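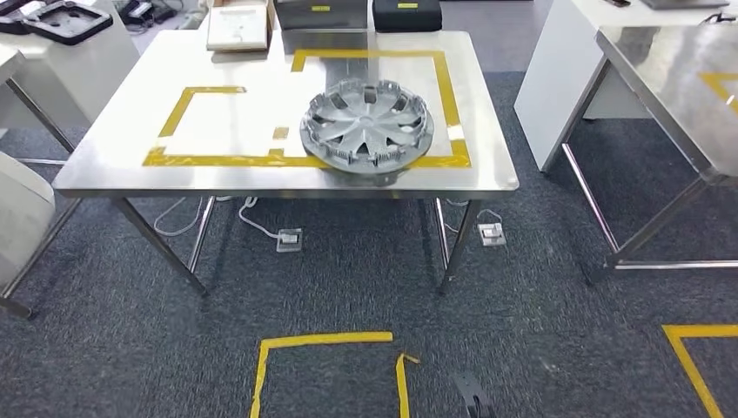 一月 轮毂盖工位 下午记

黄胶带的边界又贴了一遍。左上角还是留着缺口,左边那段拐了个小弯,像城墙修到一半没了预算。我的意见是先这样,等有人绊在这件事上再说。中间那一小块方形黄胶带是对位点,别撕。上个月有人觉得它“多余”,撕得很干净,我们花了一下午重新找位置。

轮毂盖正面朝上放在右半边,前沿压过了下面那条黄线。严格讲算越界。规程里写的是“置于框内”,Zollilex 那份表格又只认“合格”和“不合格”,没有“差一点”这一栏。我在备注里写了“压线”,留给后人裁决。

待办:
1. 右侧黄线上那块小白片,写上编号之前先不要挪。
2. 桌下的白色线缆理一理。地插有两个,线却各有主张。
3. 外径量三次取平均,卡尺不够长,用钢尺,读数时别趴在桌沿上。
4. 内圈的卡扣逐个按一遍,松的记下来,不要当场掰直。掰直的那一个,后来断了。

Dravville 的订单号是 3058,抄的时候请看清楚,上次抄成别的数,收到一箱 Dimarine 的防水垫圈,500 个,至今没想出用途。谁家水龙头漏,欢迎认领。

桌面是白的,盖子是银灰的,拍照容易糊成一片。试过把灯调暗,结果更像一张心情不好的照片。下次垫张深色纸试试,20 张一包的那种,柜子里应该还有半包。

下午四点补:Alexiou 来信问进度,回了“正在进行”。这四个字已经用了9次多,措辞该换了。明早先重放盖子,退到线内,再量。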